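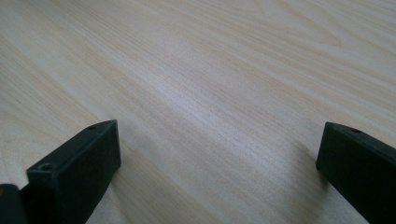 Solís Automation Club – Equipment & Purchasing

Thread: Finger spares, next order

ehuerta_not_leo
Quote from Tondell for molded finger pairs is 335 for a pack of five. Printing our own is cheaper on paper, but the printer hours are not in the budget sheet. I'd like one line item for the year, submitted before March.

ncg_giraldo
Black fingers on a pale tabletop are fine for contrast. My concern is the glossy band of reflection across the middle of the grain. Budget a matte mat before more fingers.

plusska60
Disagree. A mat changes the surface height and we'd have to redo the offsets. Move the lamp, cost zero.

ncg_giraldo
The lamp is on the ceiling. Zasby lists a mat at 60. Redoing offsets is one evening.

E. Cuevas
Two separate questions. On fingers: does the Tondell part keep the small hole near the tip? If the hole pattern differs, the pads we already own are scrap and the 335 is not the real price.

ehuerta_not_leo
Drawing shows a hole near the tip, no diameter given. I've asked.

plusska60
Then don't commit the line until they answer. Print one pair in the meantime and log the hours – that gives us a number to compare.

E. Cuevas
Agreed on the pair. I'd still put the mat in as optional.

ehuerta_not_leo
Entered as optional. Fingers on hold pending the drawing.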